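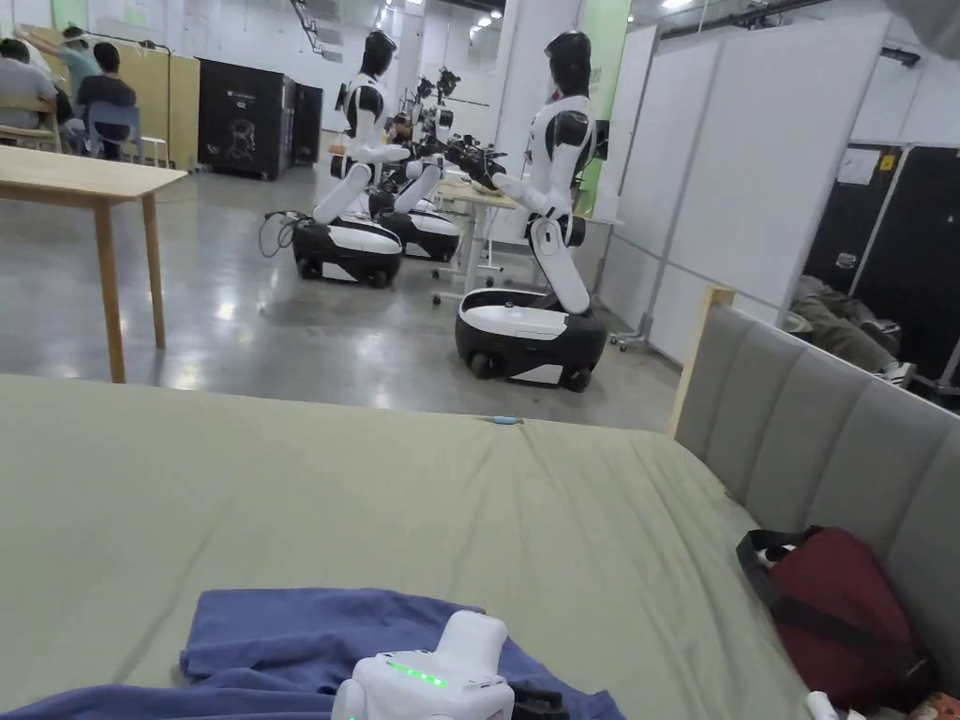
Photo: Okeke

Section 4. Putting on the cover, setting the clips and first use

Do this section after the frame and headboard are together and every bolt has been tightened a second time (Section 3). You need the mattress, the fitted cover and the bag of Vundden clips. No tools are used in this section. Keep the hex key close by in case a bolt needs another turn.

The steps can be done by one person, but turning the mattress takes two. Allow half an hour the first time.

4.1 Before you start

1. Check that the bed is in its final place. The Halladdale is 2,190 mm long with the headboard fitted. Leave 700 mm clear on each side you plan to get in and out from, and the same at the foot if there is a walkway there.

2. Check that the bed stands level. Press down on each corner of the frame in turn. If one corner dips or knocks, go back to the leveling feet in Section 3 and adjust that corner before going on.

3. Wipe the slats and the top rails with a dry cloth. Sawdust from the bolt holes collects along the rails and will get into the cover.

4. Wash your hands, or at least wipe them. The padded headboard picks up grease from the bolts very easily, and the marks show most on the ridges of the channels.

5. Take off belts, watches and rings with raised stones.

CAUTION: Do not stand or kneel on the slats. They are made to carry weight through the mattress. A knee on one slat can crack it.

4.2 Laying the mattress

1. Bring the mattress in on its long edge, still in its bag. Rest it against the side of the bed.

2. Cut the bag along the seam with scissors. Do not use a knife. Cuts made by a blade through the bag are not covered by the guarantee.

3. Lower the mattress onto the slats with the label at the foot end.

4. Push the mattress up until it touches the headboard along the full width. It should meet the padding lightly and not squash it. If the channels are pressed flat at the bottom, pull the mattress back by a finger's width.

5. Check that the mattress sits inside the rails on both sides.

Note: A rolled mattress needs time to come up to full height. You can put the cover on before it has fully risen, but the clips will have to be set again afterward. If you can wait until the next morning, wait.

4.3 Putting on the cover

The cover is cut with extra length so that it can be tucked under on all sides. It has no elastic. The hem with the double row of stitching goes at the foot.

1. Open the cover out fully on the mattress. Find the double-stitched hem and lay it at the foot.

2. Start at the headboard end. Tuck the cover down between the mattress and the headboard, using the flat of your hand. Work from the middle out to both sides.

3. Go to the foot. Take hold of the hem at both corners and pull toward you until the long creases lift. Tuck it under.

4. Do one long side next. Tuck from the middle outward, keeping the edge in a straight line.

5. Go around to the other long side. Pull the cover across, hold it with one hand and tuck with the other.

6. Smooth the top with your forearm, from the center to the sides. Creases that run straight along or across the bed are only fold lines and will drop out with use. Creases that run at a slant mean that one corner has been pulled harder than the one opposite. Untuck the tighter corner, let it relax and tuck it again.

You do not need to iron the cover. If you want to take the fold lines out, mist it lightly with water, smooth it by hand and leave it to dry with the window open. Keep the water away from the headboard.

4.4 Setting the clips

The bag holds 4 clips. Two are enough for one long edge, and most owners use only the two. The other two are for the second long edge or can be kept as spares.

1. Finish tucking before you touch the clips. A clip holds the cloth where it already is – it will not pull a loose cover tight.

2. Squeeze the first clip open and slide it over the edge of the cover near one end of the long side. Let it close slowly. Do not let it snap.

3. Run your hand along the edge toward the middle, keeping the cloth flat under your palm.

4. Set the second clip at or just past the middle of the same edge.

5. Look along the edge from the foot of the bed. The line between the clips should be straight. A small pucker right at the clip is normal and does not need to be corrected.

6. Tug the cover once, gently, from the opposite side. If a clip slides, take it off, fold the cloth double under it and put it back.

CAUTION: Never fix a clip to the padding of the headboard or to the seams between the channels. The teeth leave dents that do not come out.

CAUTION: Clips are small parts. Keep unused ones away from children under three. 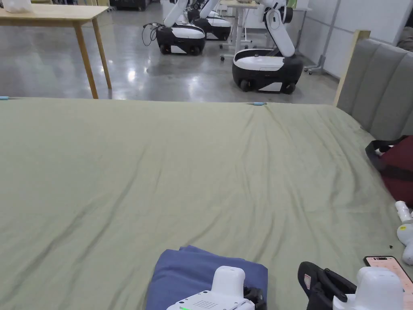
Toltstead wrote to say that two clips on the wall side did the job for most of a year, until the mattress was turned in July and the edge began to creep toward the foot. Moving the second clip a hand's width farther down cured it, and Toltstead now asks that we tell people to check the clips every time the mattress is turned. We have added that to the care table at the end of this section.

If the cover still creeps with the clips moved, look at the corner nearest the headboard on that side. In nearly every case the cloth there has worked its way out from under the mattress, and the clips are being asked to hold the whole side. Start again from step 2 of 4.3.

4.5 Using the top of the bed as a work surface

Many owners fold laundry or pack bags on the bed. The cover will stand up to this. A few points are worth knowing.

1. Set the clips first. Folding clothes drags the cover toward you a little with each garment, and an unclipped far edge will come loose before the pile is done.

2. Work from the near side, with the clips on the edge farthest from you.

3. Lay one garment at a time on the near part of the cover. Shake it out, lay it face down, and smooth it from the neck to the hem before making the first fold.

4. For a T-shirt, fold both sides in to the center, then bring the hem up to the neck. A thin shirt may need one more fold to stand up in a drawer.

5. Put finished pieces toward the foot. Do not stack them against the headboard. Dark or new cloth can give off color where it rubs on light gray padding.

6. Bags with metal buckles or wheels should go on the floor, or on a towel laid over the cover. A soft bag can be set down on the cover as it is. Check the underside for grit first.

7. Phones and other small items slide toward the nearest dip. Put them on a bedside table before you kneel or sit on the bed.

CAUTION: Do not iron on the bed. The cover will take the heat, but the filling of the mattress will not.

CAUTION: Keep hot hair tools, candles and ashtrays off the bed at all times, including when they are switched off or put out.

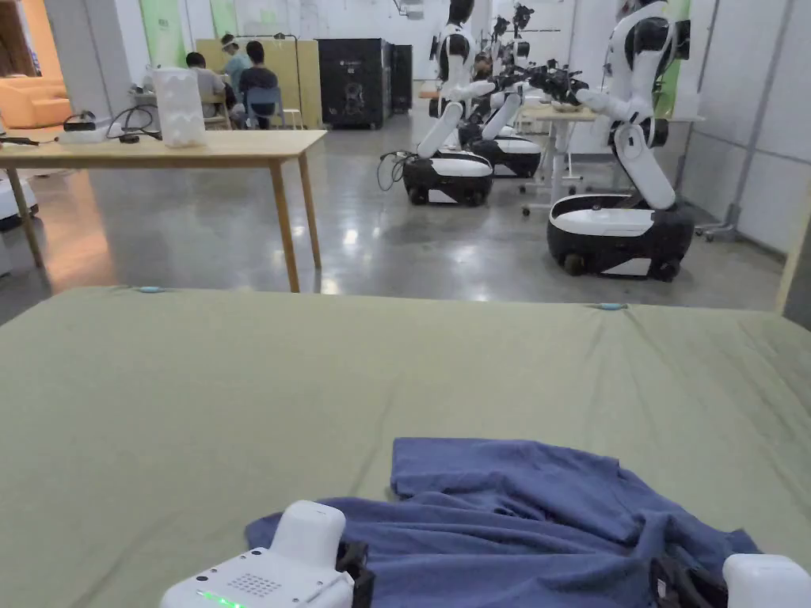
Fig. 4c. Two clips on the far edge of the cover, with a shirt on the near side.

4.6 After one week

The cloth and the filling both give a little in the first week. Do the following once, and then only when the cover looks slack.

1. Take off the clips.

2. Untuck both long sides. Leave the head and foot as they are.

3. Press along the edges of the mattress with both hands. If one side stands higher, shift the mattress across until it sits even in the rails.

4. Tuck the long sides again and put the clips back.

5. Check the four headboard bolts for movement. Tighten any that turn freely. The bolt diagram is on page 29.

4.7 Care

Cover: machine wash warm, with like colors. Close any zippers on other items in the same load. Hang to dry or tumble on low. Take the clips off before washing.

Clips: wipe with a damp cloth. Do not put them in the dishwasher. Replace any clip that no longer closes fully.

Headboard: vacuum once a month with the soft brush, running up and down the channels, never across. Blot spills right away with a white cloth.

Wood parts: dust with a dry cloth. No polish, no oil.

Mattress: turn end to end every three months in the first year, then twice a year. Check the position of both clips each time.

4.8 Problems and what to do

The cover is too short at the foot. It is probably on sideways. Find the double-stitched hem and start again.

Slanted creases keep coming back. One corner is too tight. See 4.3, step 6.

A clip leaves a shiny mark on the cloth. Move the clip a little and wash the cover at the next chance. The mark usually fades in one or two washes.

The headboard moves when you lean on it. Stop using it as a backrest and check the bolts. If they are tight and it still moves, do not add washers or packing of your own. Contact the shop where you bought the bed and have the number from the label under the foot rail ready.

The bed creaks only on one side. Lift the mattress on that side and look for a slat that has come out of its holder. Press it back in by hand until it clicks.

Continue with Section 5, Fitting the under-bed drawers. If you did not order drawers, go to Section 6.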